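In defence of the silly wallpaper

I grew up in a house where every wall was magnolia, and I don't think my mother ever once chose it. It was simply what walls were. When the paint got grubby my father went out for another tub of it, and the smell of it drying meant that somebody was coming to stay. I've been thinking about those walls a good deal lately, having spent most of December helping my friend Wyn Dafis get his flat ready to let, and having lost an argument with him that I'd dearly like to win on paper.

Wyn's view, and he holds it kindly, is that you should decorate for the next person. He had 54 little paint cards fanned out on the floor, and as far as I could tell they were all the colour of porridge. The agent had told him that plain walls let people "see themselves in the space", and Wyn, who once painted a bathroom ceiling the red of a postbox and lay in the bath admiring it for the best part of a winter, nodded and went and bought the porridge.

Now I do understand it. If you're letting a place you want it let, and I've no quarrel with anyone paying their mortgage. What bothers me is how the same thinking has crept into homes that nobody is leaving. I have friends who've been in their houses 19 years and still talk about resale when they're choosing a lampshade! They would love a green hall, they tell me, a really deep green, but it might put people off. Which people? I always want to ask. They're living their lives in somebody else's hall, and that somebody hasn't even been to see it yet.

My old neighbour Alcides Nina took the other road. He papered his front room with a pattern of pheasants, very large ones, and he hung it himself, so that in the corner by the window there was a pheasant with two heads. Every visitor got shown that bird. I must have been shown it a dozen times, usually with a glass of something in my hand, and I never minded. When he moved away, the new people had the lot stripped off by teatime. That's the story Wyn tells against me, of course, and I tell it right back at him. Alcides had 14 years of pheasants first, and the stripping took an afternoon.

There's a fair point to be made about money, and about rented rooms where you aren't allowed so much as a picture hook. I rented for years and I know how it feels to ask permission for a nail. But pattern doesn't have to mean a whole room. The inside of a cupboard will do, or the back of a bookcase, or the bit of wall over a worktop that you stare at while the kettle boils. Leftover rolls are often going cheap, and a small patch is easy to put right if you go off it.

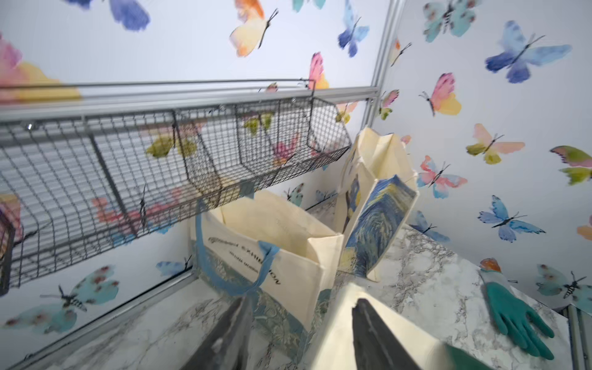
Watercolour butterflies over a marble-patterned worktop, with a black wire basket shelf on its rail.

I'd take those butterflies over all 54 of Wyn's cards, and I say that as someone who isn't especially fond of butterflies. Somebody might well find them a bit much at seven in the morning. I find the radio a bit much at seven in the morning, and I still put it on.

Wyn's flat went in 5 days, I should admit, to a very pleasant couple who asked him, while he was handing over the keys, whether they might possibly paint the kitchen yellow. He said he'd think about it. I've already offered to lend them my rollers.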